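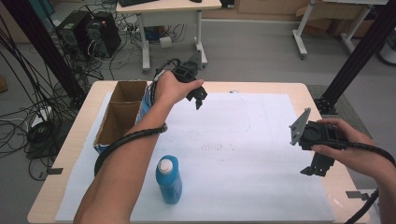
Hands over a table padded with white foam.

Print this page | E-mail this page

Learning to write by hand again
2025-01-06

The handwriting teacher in Fostholm has a cold on the morning I visit, and she asks me to sit a little far from her. She has taught adults for 25 years. Before this she worked in the office of Brundley, a shipping firm, where she filled in customs forms.

"At Brundley my writing was terrible," she says. "A driver went to the wrong harbor because of my number one. It looked like a seven. My chief was not angry, he only put the form on my desk and left it there for a week."

She bought a school book for children and practiced every evening. After one winter, two people from the office asked if they could practice with her. That was the first class.

Today the students are mostly between forty and seventy. Some come after an illness, but most of them have simply typed for so long that they cannot read their own shopping list. I ask what they find most difficult.

"The speed. They want to write as fast as they think. I tell them to write one line, put down the pen and look at the line. They hate this! In the second month they hate it less."
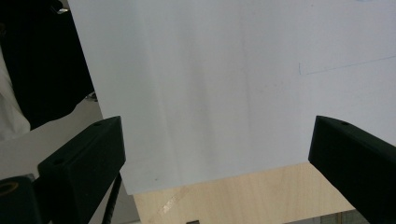 She does not believe in expensive pens. A student once brought a fountain pen that he had received from his company, and it scratched so much that he stopped coming. She wrote him a letter with a cheap ballpoint and he returned the next term. She likes lined paper for the first ten lessons, then plain paper, and she is strict about the chair. The feet must be on the floor.

Her method has a name, Dister, but she did not choose it. It was the name of the street where the first class met, and the students began to say "I am going to Dister." The workbook is now printed under the same name by Ragab, a small press. It has sold 881 copies.

"They wanted to print 4,000," she says. "I said please, no, where will we put them? I have no cellar."

I ask if schools should spend more time on handwriting. She is quiet for a moment.

"I am careful with this question. I don't teach children. I see only the adults who are sorry that they lost it, and the others do not come to me, so what do I know about them?"

For January she has a new group, with two sisters who live in different countries and want to send each other real letters. One of them will follow the lessons by mail. The teacher corrects these pages in green, never in red, and sends them back with a stamp she has picked herself.
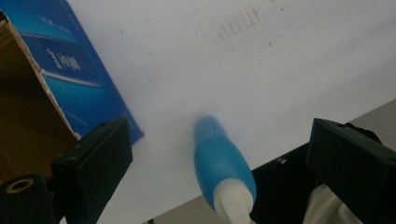
Blue and white on a pale surface.

When I leave, she looks at my notebook and turns it toward the window. "Your letter g," she says, "is it always like this?"

Contact us | Copyright 2025. All rights reserved. | Back to top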